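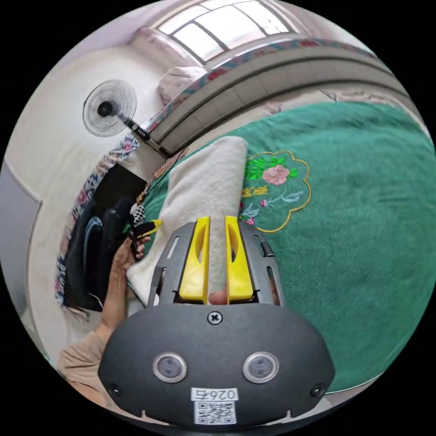

Big news from our end of the valley: the old mill house at Wastlow is taking guests again! After two winters of dust sheets and plumbers, the doors open in April, and I got to poke my nose in early (one of the perks of writing this page and living just down the hill). The first thing you need to know is how to find it, as the old sign blew down ages ago and the turn comes up fast after the bridge. Look for a pair of posts on the left, painted the same bright yellow as the two upright fingers in the photo up top, and swing in just past them. I drove by twice the first time, but the posts weren't painted yet, so I'm not taking the blame.

Asabe Chukwu, the new owner, has kept it small. There are six bedrooms, all upstairs, and the two at the back look straight down to the creek. I liked the corner one best. It's not the biggest, but you get the morning sun and you can hear the water with the window open. The downstairs is one long room with a kitchen at the far end, and guests are welcome to cook or just sit around and get in the way. There's no TV and she doesn't plan on getting one. The Wi-Fi works in the long room and gives up halfway up the stairs.

Outside you've got 65 acres, most of it pasture and the rest woods, with a path that goes up to the Kratochvíl orchard and comes back along the creek. It took me most of a morning, though I stopped a lot. The orchard folks are fine with guests walking through, but please keep dogs on a leash until the lambs are bigger.

Breakfast is included, and dinner is on if you ask the day before. Anjani Ngau is doing the cooking, and if you ever ate at the Irach back when it was open, you already know why I'm excited. She made us a barley soup and a plum cake on my visit and I had seconds of both. (Okay, thirds of the cake.) She's hoping to get the outdoor oven going by June and start doing bread for the neighbors too.

Rooms start at $300 for a weekend, and kids under five stay free. The closest train stop is Basent, and Asabe will come pick you up if you're there before 6 p.m. After that you'll need to call a cab, and there's only the one, so call early. Bookings are by phone for now. The website is coming, she says, once somebody has time to take pictures of the rooms.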